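Opening a printed tin with a tight slip lid without scratching the lid - and can it hold tea?
Household Storage > Tins, jars and boxes

Posted by Garba Ekwueme

I have a rectangular metal tin, gold-colored on the sides, with a printed lid. The lid has cartoon bear faces and drawings of food on a mustard background. It is a plain slip lid with no hinge, and it has become very hard to remove. I have two things to sort out and would rather ask once.

First, the lid. It fits down over the body on all four sides. When the tin was new it came off with light finger pressure. After a few months in a cabinet above the stove it takes real force, and the force has to go somewhere. I tried the tip of a table knife on a different tin of the same type (a Pralum one, plain, no print) and it left a bright line in the lacquer and a small outward dent in the rim. That lid has not sat level again. I do not want to repeat this on the printed one.

Second, the use. I would like to keep loose black tea in it, up to 200 grams. The tin originally held wrapped cookies. The inside is bare-looking metal with what I take to be a clear coating. There is no rubber seal and no inner lid. Is that good enough for tea, or should I put the tea in a bag inside the tin? Kitchen humidity here sits at 43 percent for most of the year and goes higher in June.

What I have tried on the lid so far:
Warm hands, pulling straight up. No movement.
A rubber jar gripper pad, pulling straight up. Slight movement at one corner, then it jammed at an angle.
Tapping the rim on a cutting board. No change that I could detect.

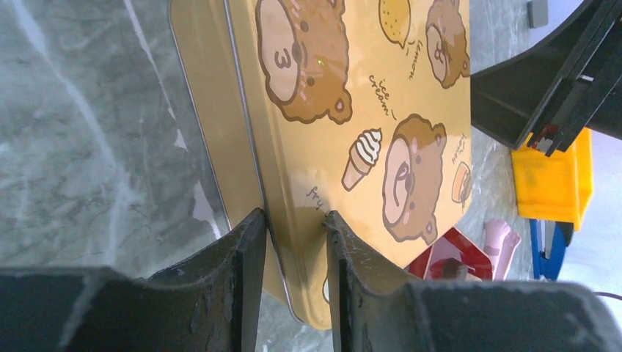 Page last changed: January 25, 2024

The print is a repeating one, with a lemon next to one of the bears and an ice cream cone near the middle of the lid. The words "ice cream" and "lemon" are written beside the drawings in thin brown script. I mention the script in particular. Lines that fine would be the first thing to go if I use a solvent or an abrasive pad, so please keep that in mind if you suggest any cleaner.

Posted by Jinfeng Zeng

I repaired and resold kitchen tins for several years. Taking the lid first.

A slip lid on a rectangular tin usually jams for one of three reasons: a film of cooking grease has hardened in the overlap, the long walls of the body have bowed outward, or the lid is racked, meaning one corner is higher than the others. Your description of movement at one corner followed by a jam is racking, probably on top of grease. A cabinet above a stove is a common place to find both.

Before anything else, push the raised corner back down until the lid is level. Pulling on a racked lid makes it tighter.

Then proceed as follows.

1. Stand the tin upright on a folded towel. Place one palm on each long side of the body, below the lid, and press inward gently. The long walls flex more than the short ones. This relieves pressure along the overlap. Hold for a few seconds, release, and repeat several times.
2. Wet a cloth with hot tap water, wring it out well, and wrap it around the lid skirt only. Leave it for two minutes. The skirt is the outer piece, so it warms and expands before the body does, and the heat softens the grease. Do not use boiling water or a hair dryer on its highest setting. Printed lacquer can craze.
3. Dry the tin. Have a second person press the long walls of the body as in step 1 while you lift the lid with both thumbs, one at the center of each short side. Raise it a little on one side, then the same amount on the other. Do not lift from a corner.
4. If it still does not move, slide a strip of thin plastic up under the edge of the skirt and work it along the length. A strip cut from a yogurt lid is suitable. An old gift card is too thick for most tins. No metal tools.

When the lid is off, wash the inside of the skirt and the top part of the body wall with dish soap and a soft cloth, then rinse and dry both parts immediately. The cut edge of the metal is normally uncoated and it will rust if water stays in the rolled seam. I leave the parts upside down on a rack overnight. Keep the cloth off the printed face except for a light wipe. No alcohol, acetone, baking soda paste or melamine sponge on the print.

If it remains tight after cleaning, check the long walls against a ruler. A bow can be corrected by hand pressure from outside with a wooden block held inside. Go slowly, the metal is thin and will crease.

For the tea: a slip lid is a dust lid. It is not airtight at any humidity. I kept black tea in a similar Bassey tin for one summer with no liner and the aroma was noticeably weaker at the end. With a liner bag, folded over twice and clipped, I found no difference from the store packet. Check that the bag and clip fit below the rim, otherwise the clip will hold the lid up on one side and you are back to racking.

Smell the empty tin before filling it. Cookie tins hold on to vanilla and butter odors, and tea picks them up. If there is a smell, leave the tin open for a week with a small dish of dry baking soda standing in it. The powder stays in the dish and does not touch the print.

Move the tin away from the stove as well.

Posted by wetico_shelf20

just put it in the freezer for 20 minutes and it pops off. worked on my Delex tin. also you don't need a bag, tea was shipped in metal for years

Reply from Jinfeng Zeng

Freezing the whole tin shrinks the lid along with the body, so there is little to gain in clearance. It can break a grease bond, so I don't doubt that it worked on yours. The drawback is condensation in the seam when it comes out. If you use the freezer, dry the tin thoroughly and keep it empty until the next day.

Reply from Garba Ekwueme

Steps 1 to 3 were sufficient. The lid came off on the second attempt with the cloth. There was a brown sticky line on the inside of the skirt along one long side and nothing on the other three. Dish soap removed it in two washes. The print is unchanged, including the script.

The long wall on the sticky side has a slight bow, less than the thickness of a coin at the center. I have left it as it is. The lid now goes on and off with one hand.

There was a faint vanilla smell, so the dish of baking soda is in there now and the tea is still in its packet. I will use a liner bag. The tin has gone to the shelf by the pantry door, and the plain Pralum one with the dented rim now holds rubber bands.

Marked as solved by the original poster. 91 people found this page useful.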